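Manta Brunundale de Nava: seis semanas de uso y mi opinión

Por Seren Sayce
2018-09-05

Llevaba desde el invierno pasado queriendo cambiar la manta grande de la habitación pequeña, y en agosto por fin me animé con la Brunundale, de Nava. La pedí en Pakau porque allí tenían el estampado rojo y blanco (en la tienda de mi barrio solo quedaba el gris, y gris ya tengo hasta el felpudo). Pagué 161 euros. Sí, ya lo sé. Mi hermana me preguntó si venía con calefacción incluida.

Empiezo por lo que más me gusta, que es el dibujo. Fondo casi todo blanco, con manchas rojas grandes, cada una de su padre y de su madre, y salpicaduras pequeñas por medio. En la web me parecía un poco estridente y en casa me tiene enamorada. La habitación es de esas en las que entra la cama, una silla y poco más, y la manta sola ya la viste entera. Si os gustan los estampados discretos, ni os acerquéis.

El tamaño es otro cantar. Es grande, grande de verdad, y eso para dormir es una maravilla: se acabaron los tirones de madrugada. Pero a la hora de airearla o de volver a ponerla en su sitio hay que pelearse con ella. Yo la agarro por una esquina, la levanto por encima de la cabeza y le doy impulso, y la mitad de las veces acabo yo debajo. En un cuarto amplio supongo que será más llevadero, en uno pequeño hay que tener cuidado con las lámparas.
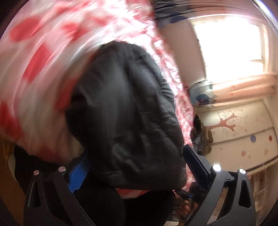

Moviendo la manta en la habitación pequeña, con el plumífero puesto.

De calor va sobrada. Las noches de agosto en el pueblo refrescan mucho y dormí con ella desde el primer día, sin nada más encima que la sábana. En el piso, con la ventana cerrada, me sobraba. Mi idea es usarla de octubre a abril y guardarla el resto del año, aunque todavía no sé dónde, porque doblada ocupa medio estante del armario.

El lavado me daba pánico por eso de mezclar rojo y blanco. La metí a 40 grados, que es lo que pone la etiqueta, con un centrifugado de 900 vueltas, y el blanco salió blanco. ¡Qué alivio! Eso sí, tardó una barbaridad en secarse y la lavadora iba muy justa. La mía es de 6 kilos y no le cabía ni un calcetín más.

Pegas: suelta algo de pelusa los primeros días (sobre ropa negra se nota muchísimo) y la bolsa en la que llega es malísima, la cremallera se me rompió al segundo intento. Por ese precio podían haber puesto una decente. Antes tuve una Trulivix, bastante más barata, que pesaba menos y se doblaba mejor, pero a los dos inviernos estaba llena de bolitas. De esta os contaré en primavera.

¿La volvería a comprar? Sí, en el mismo color, aunque esperaría a las rebajas.

Comentarios

Xiaoqing Dong: Yo la tengo en azul y lo de la pelusa se pasó después del segundo lavado. Lo de la cremallera, idéntico.

marisa_t: ¿Sabes si la hacen en un tamaño más pequeño? Para el sofá me encantaría.

Seren Sayce: Marisa, en Pakau solo vi esta medida, pero pregúntales por si acaso. ¡Y gracias por el dato del lavado, Xiaoqing!

Contacto | © 2018 Seren Sayce. Todos los derechos reservados | Volver arriba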